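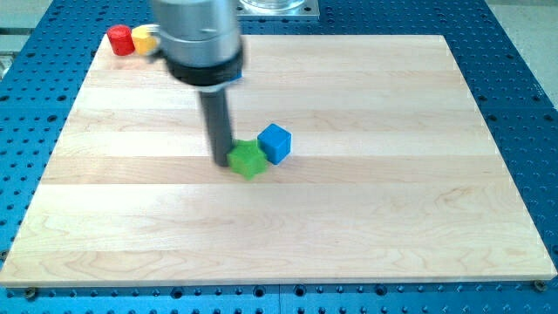

Re: [lane-users] Sentencing date and the petition

From: Xiaoyan Cui
Date: Dec 4, 2018
To: lane-users list

Replying to the whole list as I have had the same questions privately from several of you. The earlier message is quoted in pieces so you can see what I am answering.

> I missed the last court date and have only seen the short piece in the
> paper. Can someone say what he admitted to? The paper says careless
> driving but my neighbour says it was dangerous driving. Those are very
> different things as far as I know.

They are different. He was charged with causing serious injury by dangerous driving and with failing to stop. He pleaded guilty to both at the Crown Court on the morning the trial was due to open. The paper has mixed it up with an earlier hearing, where his barrister said he might offer a plea to careless driving. The prosecution would not accept that. I was in the public gallery and took notes, and I have checked them with Martha's sister, who was sitting further along.

I have written to the paper asking them to correct it. They have not replied yet.

> Also what happened about the van itself? I heard it was not his.

The van belonged to Grasen, who do the parcel work for the industrial estate. He was employed by them through an agency called Pendano and had been driving the Sundness route since July. The court was told that he was off shift when it happened and should have left the van at the depot. Grasen gave the police the tracker records the next day. According to the prosecutor those records put the van on Mansour Lane at the right time and show it did not stop until it was past the garden centre, where it stood for 3 minutes before going on.

Neither firm has been charged with anything. Please keep that in mind when posting, on here or anywhere else. I know feelings are strong about the vans using the lane as a short cut, but that is a separate matter from this case and we should not be naming other drivers.

> When is he being sentenced and can we go?

It has been put back for a pre-sentence report. The court has not fixed the day and the usher told us to expect it in the new year. I will post the date and court number when they are listed. Listings only come out the afternoon before, so it may be short notice.

Anyone can sit in the public gallery. You do not need to book or give your name. A few practical points for people who have not been:

Allow time for the bag search at the door. Cycle tools will be taken off you and you get them back when you leave -- I lost a good while arguing over a multitool.

Phones have to be off, not just on silent. No photographs anywhere in the building.

There are no cycle racks at the front. The nearest are behind the library. If you are driving, the multi-storey is closer than the station car park.

Please don't wear club kit or carry placards inside. Martha's family have asked for this and so has the police liaison officer. If people want to stand outside with the banner that is up to them, but keep the steps clear.

> What sort of sentence is likely?

I am not a lawyer, so please treat this as what I have been told and no more. The most the court can give for causing serious injury by dangerous driving is five years. He should get some credit for pleading guilty, though less than if he had done it at the start. The judge said that all options were open and that he should not read anything into being given bail. He has been banned from driving in the meantime.

The judge will also hear a statement from Martha. She has written it herself and her sister will read it if she does not feel up to it. She is home now and walking with one stick. She has asked me to thank everyone for the cards and the lifts to physio. She would rather not have visitors without a phone call first.

> Lastly is the petition for the 20 limit still open? I could not find
> the page.

Yes, it is still open. The council moved its petitions to a new part of the website and the old link stopped working. Go to the council home page, choose Have Your Say and search for Mansour Lane. If you signed on paper outside the Co-op you do not need to sign again, as those sheets have been handed in and counted.

We need 1,000 names to get a debate at full council. The online total last night was 226, and the paper sheets are to be added once the clerk has checked the addresses. You have to live, work or study in the borough. Several of the names on the first batch were rejected for having no postcode, so if you are collecting, please look at each line before the person walks off.

I asked the highways officer for the results of the speed survey and he has promised them by the end of the month. What he would say on the phone is that over half the vehicles were above the present limit. I would like to see the figures by time of day before we quote that anywhere. The tubes were only down for a week and for part of it the bottom end was closed for the gas works.

One request. The police still want to hear from the person who was walking a dog near the Sundness turning that evening and spoke to the ambulance crew. Even with a guilty plea they would like a statement about the van's speed, as the defence may dispute how fast it was going when it comes to sentence. If that was you, or you know who it was, please ring 101 and ask for the serious collision unit. Don't post the name here.

I can't make the Thursday meeting, so could someone else take the minutes. The spare petition sheets are in the blue folder in the cupboard with the urn.

Xiaoyan

--
You are receiving this because you are subscribed to lane-users.
To leave the list, send a blank message with the subject "unsubscribe".
Replies go to all members.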